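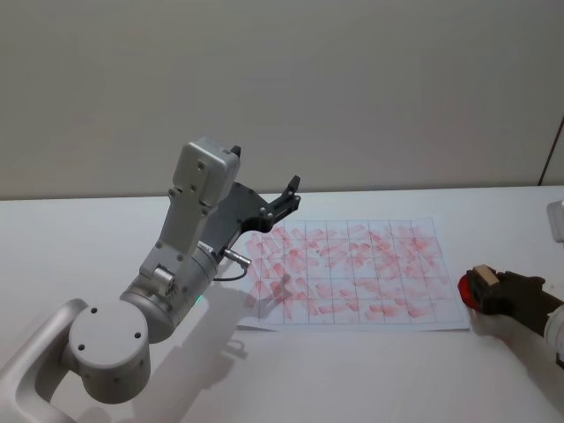
*The Kingi table: two arms, one gridded sheet.*

# Kingi grid task: questions we get asked

Last tidied in February. If your question is missing, leave a note on the project page and one of us will pick it up.

## What are you collecting?

Demonstrations of a small two-armed job on paper. One arm handles a round red piece with a tan block on top, which it grips by the block. The sheet has a printed grid, and the marks on it are red. Each demonstration is a recording of both arms doing one attempt from start to finish, with the camera views and the joint positions saved together.

The set stands at 125 demonstrations. We kept 92 of them for the first training run and put the rest to one side, mostly for late starts and a clock problem that Woo-jin Kang has now fixed (hooray!).

## Why a grid?

It gives us somewhere to point. When Brodie Hoani says an attempt drifted by a column, we can all look at the same column. It's also a lovely test for the learner: the cells look so alike that a model which has only half understood the job soon loses its place, and you can see exactly where it went wrong.

## Do you start each attempt with a clean sheet?

No, and we don't want to! A sheet covered in smudges is part of the job. If every example began on fresh paper, the model would learn that paper is always white, then fall to bits the first time it met a used one. We mix new sheets, lightly marked sheets and very red ones. Please write the sheet's state in the log using the words "new", "light" or "heavy". We had "pinkish" and "quite busy" for a while and it made sorting a pain.

## What does the gripper camera add?

Quite a lot, even when there isn't much in it.

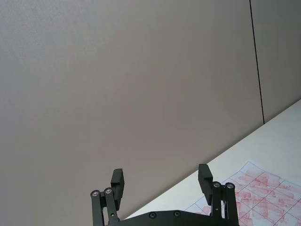 *Gripper view, fingers open, with part of the sheet at lower right.*

From up close the model gets the gap between the fingers and the angle of the paper's edge, both of which are hard to judge from the head view. It also gets plenty of bare wall, which puts newcomers off. Don't throw those recordings away. The model has to cope with looking at wall and finding its way back to the paper, and the only place it can learn that is from examples where it happens.

## How should I hand over a recording?

1. Save both arms in one folder, never separately.
2. Keep the head view and the gripper view at full length. Trimming is done later, by script.
3. Fill in the log line: your initials, sheet state, and anything odd.
4. Mark failed attempts `fail` and keep them.

That last one matters a great deal to me. Failed attempts are wonderful things to have. Rawiri Tautahi went through ours one afternoon and found that most of them went wrong at the same moment, when the gripper came down over the block. We changed how we teach that step and the next batch was much smoother.

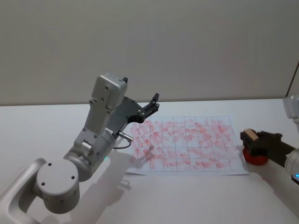

**Sandamali Matubbar**

## Where exactly should the gripper meet the block?

Come in from above and line up with the block before you close. Slow down for the last bit. The red piece is round, and a sideways nudge can send it off across the table - frustrating for you and not much use to the learner unless you also record the recovery. If you do manage a recovery, keep going to the end and write `recovered` in the log.

## Does the paper have to be flat and square to the table?

Flat enough to work on. A curled corner is fine. Square isn't needed either, so turn the sheet a little between attempts and vary which way you turn it. What we'd like you to avoid is a sheet that slides while the arms are moving.

## Can I change the lighting?

Yes please, within reason. The arms throw soft shadows over the table and sometimes over the paper, and a learner that has only seen one set of shadows gets upset by the next. Open a blind, switch a lamp off, try a different time of day. Note it in the log. Don't change the light halfway through an attempt.

## How many examples should I do in one go?

Stop when your hands get lazy. For me that's well before lunch. Tired demonstrations look fine on screen, but the paths wander, and the model copies wandering beautifully.

## Can I use the recordings for my own project?

Ask Geert Van Damme first, as he looks after access. He usually replies by Monday.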